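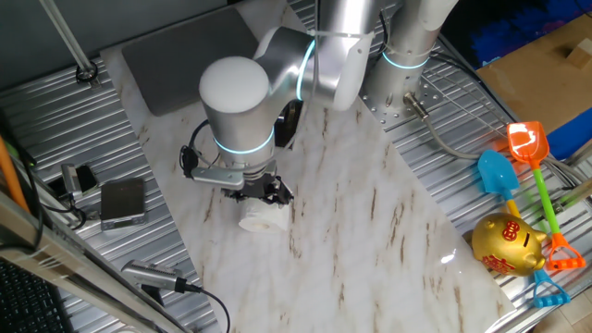
A roll of toilet paper held over a marble-patterned board, with two toy sand shovels at right.

CLENDENT, September 2022 -- Ravum, a supplier of everyday household goods, will extend its Tagle home supply program to 281 family apartments in the Ullero district. The program provides bathroom paper, basic cleaning goods and a small selection of outdoor toys to households moving into new rental housing.

Under the agreement, Ravum will deliver 600 packs of toilet paper to the district's four distribution points. Each pack is intended to cover a household's first weeks in a new home. Families with young children may also request sand toys, of which 420 sets have been set aside.
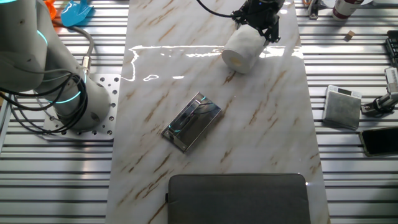 A white roll held on its side above the board, with the paper's core visible at the end.

The Tagle program opened in Clendent in February with bathroom and kitchen supplies only. Toys were added at the request of building managers, who reported strong interest from families living near the district's playgrounds.

Households in Ullero will receive a written notice with pickup hours and the address of the nearest distribution point. Supplies are provided at no charge, and one pickup is permitted per apartment.

Media inquiries may be directed to the Ravum press office in Clendent.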